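Ticket 3723
Product: Nalo two-arm manipulation kit, evaluation unit
Supplier: Cesier
Raised by: Neema Rotich
Assigned to: Wafula Mushi
Priority: medium
Status: closed, with one item carried over to ticket 3342

Summary
Right gripper releases light rigid objects early when the grip force is left on the default profile. Left gripper not affected. Seen on the evaluation unit only; we have no second unit to compare with.

Opened Monday, February 9, 2026

Neema Rotich
The right gripper closes on the object, reports a stable hold, then opens by a small amount when the arm starts its lift. On soft objects the slack is taken up and the lift carries on. On anything thin and stiff the object tilts or drops. The status panel shows "hold OK" throughout, so the task script carries on to the next step with nothing in the fingers.

Controller restarted twice. No change. Homing both grippers made no difference either. The log export is attached to the ticket, but the force column is blank for the right side — I don't know if that is part of the same fault.

Wafula Mushi
Thanks. The blank column is useful. Please check the following before we look at hardware:

Settings, End effectors, Right: is the profile shown as "default" or "default (inherited)"?
Does the fault appear in manual jog as well as in a script?
Is the wrist cable seated fully at the controller end? Power down before touching it.

Neema Rotich
Profile reads "default (inherited)". Fault appears in both modes. Cable reseated, no change. Force column still blank.

Wafula Mushi
"Inherited" means the right side is taking its values from the left. The two grippers on your kit are different models and the closing force is scaled differently, so the right one backs off as soon as the arm moves. Go to the same page, untick Inherit, choose the profile for the parallel gripper and save. Then run the force calibration with the fingers clear. After that, test on a flat rigid object held near one corner, since this puts the most twist on the fingers. Keep the lift low for the first runs. 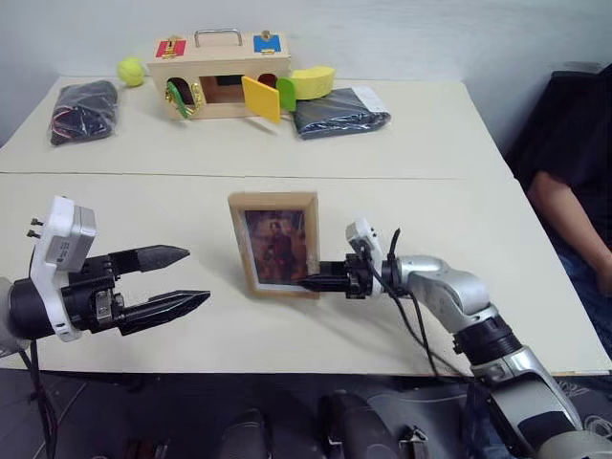 Leave the left gripper open and out of the way while you do this. If both sides are active the controller shares the motion budget between them and the right arm slows down, which can hide the fault.

Neema Rotich
Inherit unticked, calibration done. Picture frame held by its lower corner through a full set of lifts, no slip. Repeated with the speed limit back at the normal setting, same result. Force column now fills in for the right side.

Two remarks for the review:

1. The Inherit box is ticked out of the factory and the setup guide does not mention it. Anyone buying the kit with mixed grippers will meet this on the first day.
2. "hold OK" should not be shown when there is no force reading. A blank value is being treated as a pass.

Roya Farahani
Adding a note from the purchasing side. We are comparing Nalo with the Makori kit, and the second remark matters more to us than the first. A wrong default can be put right in a minute. A status line that reports a hold without any reading behind it is a safety question, and I would like Cesier's answer in writing before the evaluation period ends.

Wafula Mushi
Understood. The first point has gone to the documentation team and the setup page will get a warning. I have reproduced the second on our bench — with the force channel disconnected, the panel shows "hold OK" for as long as the fingers are commanded closed. It has been logged as a defect under 3342. No release date yet. Until there is a fix, add a check in the task script that stops the arm when the force value is empty. The script reference has it under "guard conditions".

Neema Rotich
Guard added and tested by disabling the force channel in settings. Arm stops and raises a fault, as it should. Happy for this ticket to be closed if 3342 stays open and Roya is copied in.

Wafula Mushi
Roya added as a watcher on 3342. Closing 3723.

Resolution code: configuration
Linked: 3342 (hold status shown without force reading)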